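How Containers Keep Water Cool

Heat always moves from a warm thing to a cooler thing. Leave cold water on a table and heat from the room passes through the container and into the water.

A plain plastic bottle has one thin wall, so heat gets through quickly.
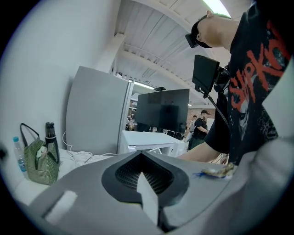 An insulated tumbler works differently. Many have two walls with a gap between them, and heat crosses the gap slowly.

Try it. Pour 300 milliliters of cold water into each container. Close both lids. Measure the temperature again after 2 hours and write down both numbers.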